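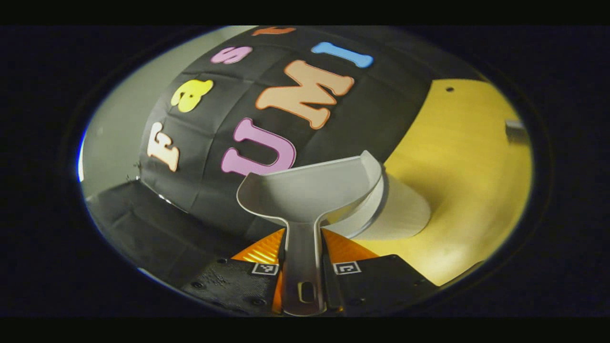
Attachment 1 – foam letters on dark stitched fabric

Ticket 291
Product: Flolum label export
Reported by: Macario Escobedo, Brendley branch
Priority: 3
Status: Pending customer

Summary
Export to the Kerkik label printer stops partway through the batch. Printer shows ready. Queue shows "sent". No error on the workstation.

Reported behavior
Batch of 600 shelf labels started Monday at 7:40. Output stopped at label 291. Restarting the job printed the same labels from the beginning and stopped at the same point. A different batch of 70 labels from the same workstation completed normally.

Environment
Flolum desktop client, March release. Printer on the wired network, fixed address. Label template unchanged since the branch opened.

Log
7:55 Power cycled printer. Reran full batch. Stopped at 291.
8:10 Replaced network cable, moved to a second switch port. No change.
8:25 Exported batch to file in place of printing. File is truncated after the same record. Printer and network ruled out – the fault is upstream of the queue.
8:40 Opened source list. Next record is a supplier entry, "Yüksel". The list was saved from a spreadsheet in a legacy encoding. Client expects UTF-8 and quits reading at the first byte it cannot decode.
8:50 Changed the entry to "Yuksel" in a copy of the list. Full batch exported and printed.
9:05 Restored the original spelling, saved the copy as UTF-8, reran. Full batch printed, umlaut correct on the label.

Cause
Source list saved in the wrong encoding. The client does not report the decode failure and marks the job as sent.

Workaround
Save the list as "CSV UTF-8" before import. Do not use the plain CSV option. Lists already imported must be deleted and imported again – resaving the file does not update the stored copy.

Open items
Client should reject the file or name the bad record. Passed to development as a separate defect.
Customer to confirm that the other supplier lists at Brendley have been resaved. Leave ticket open until then.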